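Werkstattbuch Moldale, August 2020
Großer Raum - Decke, Licht, Rollo

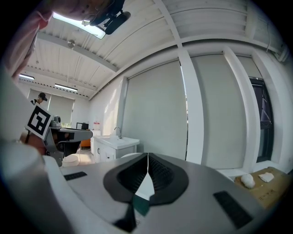 Decke mit Leuchten, hinten das Fenster mit dem hellgrauen Rollo

Endlich im großen Raum! Ich hatte ihn viel dunkler in Erinnerung. Die weiße Decke mit ihren Profilen macht richtig was her, und die Balken ziehen den Blick schön nach hinten. Nazma wollte eigentlich alles abhängen lassen, aber nach dem Rundgang war sie auch dafür, dass die Decke bleibt wie sie ist. Freut mich sehr.

Licht: Die Röhren geben ein tolles, gleichmäßiges Weiß, für Farbproben genau richtig. Bernd hat an der Werkbank 300 Lux gemessen, bei geschlossenem Rollo. Mit Tageslicht nochmal messen, und zwar an derselben Stelle (Kreppband klebt noch auf dem Boden, bitte nicht abziehen).

Rollo: Unten schaut ein bisschen Grün von draußen rein, das würde ich unbedingt so lassen - nimmt dem Raum das Kellerhafte. Volkan fragt, ob man es auf halber Höhe feststellen kann. Kette klemmt etwas, Silikonspray hilft vielleicht.

Lüftung: Die schmalen dunklen Schlitze am Deckenrand müssen mal ausgesaugt werden. Leiter steht bei Hartmut, er braucht sie bis 16 Uhr.

Der orange Stuhl hinten in der Ecke gefällt mir übrigens so gut, dass ich bei Plernholm nach 4 weiteren gefragt habe. Lieferbar im Oktober, Farbton laut Katalog Nr. 11. Muster kommt vorab per Post, liegt dann bei Hannelore im Büro.

Offen: zweite Lichtmessung, Rollokette, Staubsaugerdüse mit langem Rohr besorgen.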